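Forums > Materials and Storage > Plastic Bins > Warping and load

wimero_stock
We run gray open-topped bins on steel shelving, 32 to a bay. The bottoms of the older ones have started to sag. Load is small hardware, nowhere near the rated limit. Is this creep, or did we get a bad batch?

pirnetti
Creep. Polypropylene under constant load keeps moving for years. The rating on the label is usually a short test at room temperature. What are the shelves, solid or wire?

wimero_stock
Wire. Room gets up to 32 C in April and hotter later.

H. Vigfúsdóttir
Then I would look at the wire before the plastic. Wide spacing puts all the load on a few narrow lines. We had the same sag at Wurkbridge and put sheet metal under every bin. No further change on the ones we measured.

oldvidalin
Disagree. I have bins on wire at 229 mm spacing and they are flat. Mine are HDPE with ribs underneath. Flat-bottomed bins sag on anything.

H. Vigfúsdóttir
Ribs help, but yours sit in a cool basement — you said so in the other thread. Heat matters more than the rib pattern.

oldvidalin
Fair on the heat. I still would not pay for sheet metal when a ribbed bin costs the same as a flat one.

pirnetti
He already owns the flat ones.
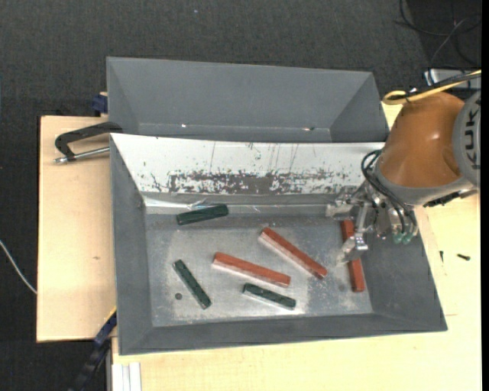 wimero_stock
Can a sagged bottom be flattened again?

pirnetti
Partly. Turn the bin over, warm it evenly, weight it on a flat surface and let it cool fully under the weight. It will sag again sooner than a new one.

wimero_stock
I will try one bay with sheet metal and leave the next as it is.

H. Vigfúsdóttir
Measure at the center of each floor before you load them.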